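Notebook, October, entry 41

Started 7:10 a.m., before the heating came on. Coffee from the machine on two, which has begun charging for the cup separately.

Spent the morning on the Stedville leaflets. For anyone picking this up after me: these are the ones dropped over the river towns in the last winter of the fighting, supposedly by a group of disgruntled conscripts, in fact by an office with carpets and a tea trolley. The archive has sent scans of 204 items. Many are the same leaflet with the fold in a different place.

The question I keep going round is who wrote the dialect. The early ones are schoolbook. "Dear fellow soldiers, your officers are eating well." No conscript ever called anyone a dear fellow soldier. Then from sheet 88 or so in the archive order the grammar gets worse and the insults get much better, and somebody knows what a corporal's boots smell like. Tharun thinks they hired a deserter. I think they finally let the typist have a go. We have a lunch riding on it.

Tried the Urio script on the first batch again. It compares spelling habits, so in theory it ought to split the writers apart. Run 1 gave me one author. Run 2, with the punctuation stripped out, gave me nineteen, including one who seems to have written only the word "potatoes." Have put the settings back to where they were and will pretend run 2 was a calibration.

Note to self: the OCR reads the long dash as the letter l. This explains "Captain l" who turned up in so many leaflets and whom I had started to build a theory about. Four pages of the previous entry can be ignored. I've put a line through them but left them legible, as per the rules at the front of the book.
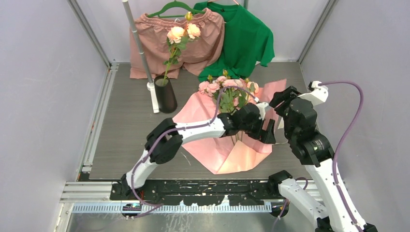
Applied Persuasion Archive Group – Room 12 – Working Notebook

11:30. Rutilio back from the print store with the paper samples. He has compared the leaflet stock against the ration-card stock and says same mill, same weight, possibly same delivery. If he's right then the "conscripts" were printing on government paper, and anybody on the receiving end who owned a ration card could have held the two up side by side and drawn a conclusion. I'd love to find a letter from someone who did. So far the only reader response in the file is a farmer complaining that the bundle came down unopened and went through his henhouse roof. He wanted the roof paid for. The reply says the matter is being looked into.

The print order for the Hustetti sheet says 4000 copies. The drop log for the same sheet says two bundles, no size given. Either they were very big bundles or most of the run is still sitting in a shed. Rutilio has written to the district museum to ask about sheds, in those words. I asked him to add a sentence.

Lunch at desk. Got soup on the log (photocopy, not original, calm down).

1:45. Long talk with Tharun about Praltum, the fake radio station. He's through the broadcast scripts as far as folder C. It was meant to sound like a small nationalist station run from a van by hotheads, and the scripts are full of stage directions: "cough here," "sound annoyed with the engineer." One has a penciled note saying the announcer is too polite and could he please be interrupted by a dog. No record of whether a dog was obtained. Tharun wants to put it in the paper. I want to put it in the title.

Where it touches my side: the phrase "soup for them, steam for us" is in a Praltum script and on three of the leaflets. Same joke, same misspelling of steam. The script has a month on it and the leaflets don't, so this might be the first decent handle we have on dating them. Or the joke was going round the canteen and everyone used it. I can't tell and I've stopped staring at it for today.

Things that didn't get done:

Relabeling the duplicates. Still called "dup," "dup new" and "dup new REAL." I know.

Reply to the archive about the missing reverse sides. They say the leaflets are blank on the back. You can see the ink coming through on at least one, so they are not all blank on the back.

Glossary. Tharun has it up to H.

For tomorrow: rerun Urio on the late leaflets only, with the dashes fixed by hand. Ask Rutilio whether the mill kept delivery books. Look up whether "boot-licker" was in print before the war or if our typist (or deserter) gets the credit.

5:20. Scanner room locked and key back on the hook. Someone has left their umbrella in there, green, broken handle. It's on my chair if it's yours.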